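Talk notes: Old shirts and the price of washing them
Demville library, evening session

Slide 1. Good evening and thank you for coming. My name is Jhosep Tello. Please tell me if I speak too fast.

Slide 2. Start with the story of my grandmother's soap. She made one block and it served the whole house for a month. (Pause here, people like to tell their own.)

Slide 3. Hot water. Most of the energy of a wash goes to heating it. Say this slowly. Ask who washes cold at home, wait for hands.

Slide 4. My own notebook from Costigan: 144 washes in one year, for two adults. Only 11 of them were hot. Wálter Montoya will ask about towels. Answer: towels were in the 11.

Slide 5. Stains. Treat the spot first, by hand, with a little soap and cool water. Do not wash the full shirt again for one mark. Do not put it in the dryer before you look at it in daylight. 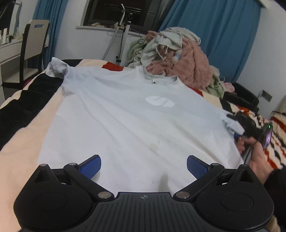 White T-shirt with a faint tan stain on the lower part.

Slide 6. Drying. Line if you have a line. Gun-woo Hyun has lent me his folding rack, show it open and closed. Mind the fingers.

Slide 7. Questions. If there is no question, tell about the wool sweater. Leaflets are by the door, please take only one per family. Return the key before 9.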